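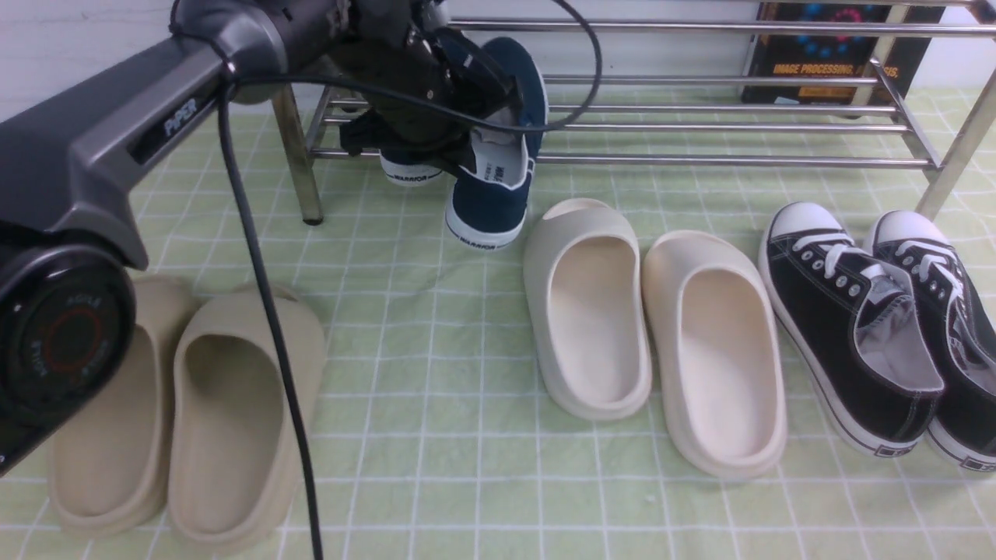

My third week at Tendine was the week they let me teach. I'd spent the first two labelling things on a screen, so when the shift lead gave me the handles and a spot at the shoe station I was pretty chuffed, and told Mum on the phone I'd become a shoe salesman (she was thrilled, I didn't correct her). The job was tidying. You move the handles, the arm moves too, and whatever you do gets saved as the lesson. I had the navy sneakers in the gripper, both of them, heels down by the bottom rail of the rack, and my shoulders were up around my ears. Breathe, said the shift lead. It learns that you're nervous.

I still don't know if that was a joke. I thought about it all through lunch, anyway – was there going to be some arm out at Tundby in October, flinching every time it met a thong?

By the afternoon I'd done 30 goes and thrown out 20. The black canvas pair were my favourites, with plenty of collar to grab. The slides were mongrels, all curves, and I talked to them like I talk to the dog.

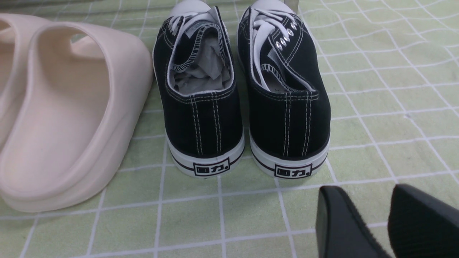 Friday

They played one back without me. I stood there with my hands in my pockets while the arm went down to the shoes, stopped just short, and gave a tiny wiggle to the left before it closed.

That's my wiggle. I do it with the car keys.

I rang Mum from the tram stop and told her I'd made a sale.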